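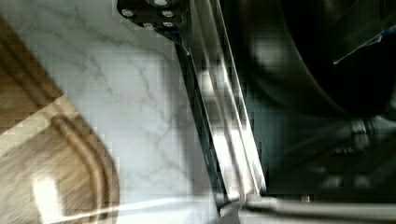
Minutes of the monthly meeting, Quezada & Paltitz, Attorneys, Vancombe office

Date: 4/11/22
Taken by: me again (Crisóforo Villaseñor), as the sign-up sheet has a blank where everybody else's name should be. If I got you wrong, tell me and I'll fix it.

Present: both partners, the three associates, both paralegals, our front desk, me. Our summer clerk dialed in and could hear us after the second try.
Apologies: bookkeeping, who sent written notes.

1. Last month's minutes

Approved with one change. I had written that the Vonico lease file was closed. It is not closed, it is waiting on a countersigned amendment, and I was told so by three people at once. Corrected.

2. Directory submissions

This took up the first half hour, so I'll try to get it all down. The research window for the regional directory opens soon and we want to go in for real estate again, plus employment for the first time. The managing partner is keen. Our employment associate is less keen, and asked what it gets us. Fair question! We went back and forth on it. A couple of clients did mention the listing when they first called, and one of them turned into a decent amount of work, but we've never tracked it properly.

What we settled on:

We will submit in both areas. Real estate leads with the warehouse purchase and the Vonico lease negotiations, if the client is happy to be named. If they'd sooner stay confidential, it goes in the confidential section and we say so clearly on the form. Last year one matter ended up in the wrong section and I spent a very long afternoon on the phone getting it moved.

Each submission needs a list of client referees. We have 14 people in mind across both areas. I'm to check with every one of them before their name goes on anything. Please don't send me names of clients you haven't spoken to since before the move – they get an email out of the blue from a researcher and they don't answer it, and that counts against us.

Matter write-ups are due to me in draft. One paragraph each, and please say what you did. "Advised client on transaction" doesn't help me or the researcher.

I asked whether we could drop the word "boutique" from the firm overview. This was put to a show of hands and carried. I was very pleased.

3. Conflict checks

We had a near miss. A new inquiry came in by phone and was booked for a consult before anybody had run the other side's name. It got caught the same afternoon and no confidential information was exchanged, but it was closer than anybody liked. The junior partner walked us through it and was pretty nice about it, considering.

From now on the intake form has to have all party names filled in before the calendar slot is confirmed, including former names and any parent company the caller knows about. Front desk asked what to do when the caller won't give the other side's name. Answer: no slot, and pass it to a partner. She'd like that in writing so she can point to it, and I said I'd put it in the minutes, so this is me putting it in the minutes.

The old spreadsheet is still being used by at least one person. It's being made read-only. You know who you are, and so does the access log.

4. Billing and time entries

Written notes from bookkeeping, read out loud by me:

There were 523 time entries last month sent back for missing task codes. Most of them were tenths of an hour for email. If you batch your time at the end of the week this is where it goes wrong, so please try to do it daily, even if it's messy.

Retainer replenishment letters go out on the first business day. Invoice 1712 is still in dispute, and nobody should discuss it with the client except the responsible partner.

There was some grumbling about the new task codes. The litigation side feels there are too many of them for discovery and only one for "everything else." I've been asked to collect suggestions, so email me, but please send a proposed code and not only a complaint. The list gets reviewed in October and not before.

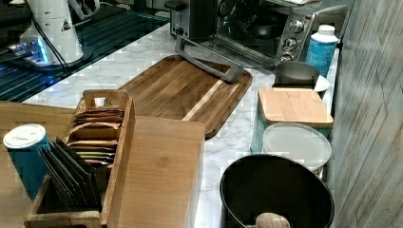

5. Document retention

We are still paying for off-site storage on files that are well past our retention period. One of the paralegals has gone through the first row of the inventory and found boxes labeled only with initials. One of them said "MISC – IMPORTANT." It will have to be opened.

Agreed that nothing gets destroyed without a signed release from the responsible attorney, and where that attorney has left the firm, from a partner. Original wills and deeds are pulled and logged separately. Client notice letters go out first, and the template is getting a fresh read because it still carries our old address.

We didn't agree on scanning. The quote we got seemed high to me and low to the managing partner, which probably means we need another quote. I'll get one.

6. Continuing education

Two associates are short on ethics credits. There's an in-house session we could host with a speaker from the Paltitz side of the family (retired from practice, very good on trust accounts, goes long). General enthusiasm for this. I'm to find out whether it can be accredited in time, and if it can't we'll just sign people up for an online one.

The employment associate offered to run a short lunch talk on the changes to the noncompete rules. Anyone can come, no credits.

7. Website bios

Still waiting on 6 of them. I've been asking since the winter. New rule from the managing partner, effective right away: if I don't get yours, I write it, and you live with what I write. I'm looking forward to it.

Headshots stay as they are for now. The request for an outdoor group photo was noted and not discussed.

8. Any other business

The scanner by the file room jams on anything stapled. Please take the staples out.

Parking: the validation stamps are for clients.

The pro bono clinic could use one more person for the evening landlord-tenant table. Spanish is a plus. Talk to me and I'll pass it on.

Actions

Me: contact referees, second scanning quote, accreditation question, collect task code suggestions, bios (sigh)
Associates: matter write-ups in draft, time entries fixed and resubmitted
Front desk: new intake form in use as of tomorrow morning
Paralegals: next row of the storage inventory, new notice letter template to the partners
Managing partner: call Vonico about being named, and about that amendment

Next meeting same time next month, large conference room. The clerk will dial in again.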